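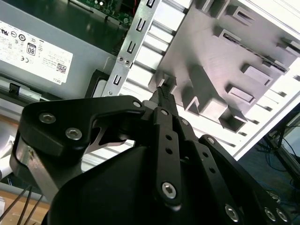

Quick one as I'm on the train home and my battery is on 4 per cent (plugged in now, panic over).

So, the open day at Stutel. Went with Cherry Mae, who got the tickets through work and then nearly missed the whole thing because we were stood outside the wrong building. There are two Buenaventura Houses. Who does that. Got in just as the talk was finishing, caught the last slide, something about old office computers and how many end up in a shredder with perfectly good parts still in them. 573 machines came in from one client in May alone, apparently, and they all get opened by hand.

Which is the bit they want the robots for. Not lifting or carrying, other places do that already. Taking a PC apart and putting bits back. Wichai Kaewsai was running the demo and he talks fast, so my notes are a mess. Main points as far as I can read them:

Screws are fine. Cables are horrible. A cable is never in the same place twice and it bends when you touch it.

Clips and latches, depends who made the case. He has Opinions on this.

Memory is harder than it looks, you need to push quite hard but dead straight.

Everyone squashed up to the rope. I'm short so I ended up round the side next to a man who'd come all the way from Musent and wanted to know the price of everything. (Wichai wouldn't say. Man asked again. Wichai still wouldn't say.)

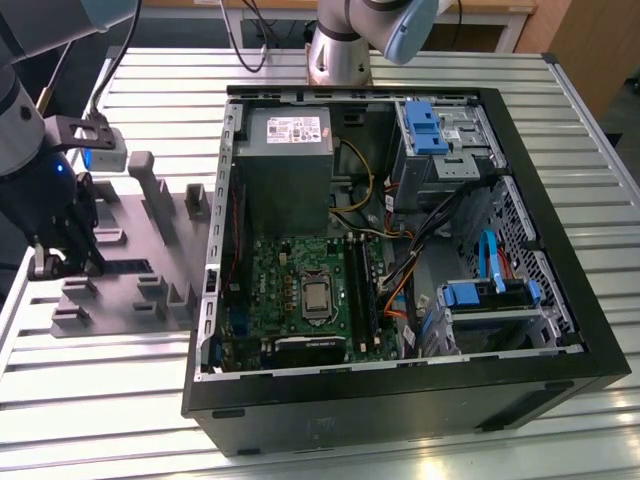 I'd expected it to be quick, like the car factory videos, and it really isn't. Slow and careful, lots of tiny corrections. Cherry Mae said it was like watching her dad park. But I got properly drawn in, I think we stood there for most of an hour and my feet were killing me.

Asked Yaowalak Petchrat, who looks after the software side, what happens when a case turns up that they've never seen before. She said somebody teaches it, by hand, over and over, and then they try it and see. The write-up of their last round has 1,254 attempts in it. Sooner her than me. She was lovely about my daft questions though, inculding the one about whether it could do my laptop. (No. Glued.)

Coffee was bad, samosas very good. Got a Pustar tote bag, no idea what Pustar is, will look it up.

They're doing another one in the autumn and you have to book, the form is on the Stutel site under events. Go early and go in by the side entrence, the one with the bike racks. Right, this is my stop.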